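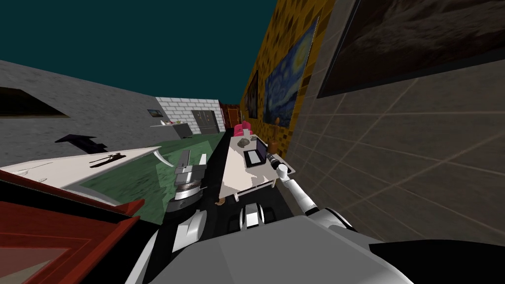 Notes for the Pristodier session, Friday, June 28, 2019. Twenty minutes plus questions.

Slide 1. Topic is how we gather demonstrations for the two-arm policy. The model itself is covered in the Serkance talk. Skip architecture questions until the end.

Slide 2. Everything is collected in simulation. An operator drives both arms and the simulator logs joint positions, gripper state and the rendered view at every step. One demonstration is one file. Mean length is 69 seconds.

Slide 3. Room set is called Pikstead. We have 26 layouts. Wall, floor and table textures are swapped between runs. Paintings stay up. Early policies keyed on wall color, and swapping reduced that. Give the January result: success on unseen textures went from 13 of 50 trials to 22.

Slide 4. View tilt. Leave this one up for a minute. 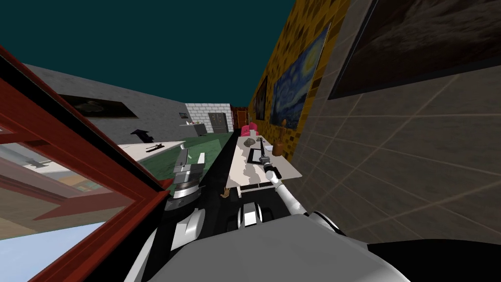
Right gripper above the black object on the marble-patterned table; left gripper in front of the white table.

Tilted views are kept in the training set. We tried rotating them level first and lost the corners, where the grippers often are.

Slide 5. What gets rejected. Files with dropped steps. Files where an object passes through a tabletop. Files where the operator parks one arm for the whole run, unless the task is tagged single-arm. Failed grasps stay in if the operator recovers.

Slide 6. Labels. Task text is written before the run and checked after it by a second person using the Pillai tool. Disagreements go back to the operator. Do not demo the tool live, the login times out.

Slide 7. Open problems: thin objects, contact at table edges, operator fatigue late in a shift. Stop here and take questions.

Comments (3)

gridwork: Is the gripper state logged as a width or as open/closed?

author: Width, both hands. We threshold it later.

tmk_sim: Slide 3 would be easier to read with the per-layout numbers.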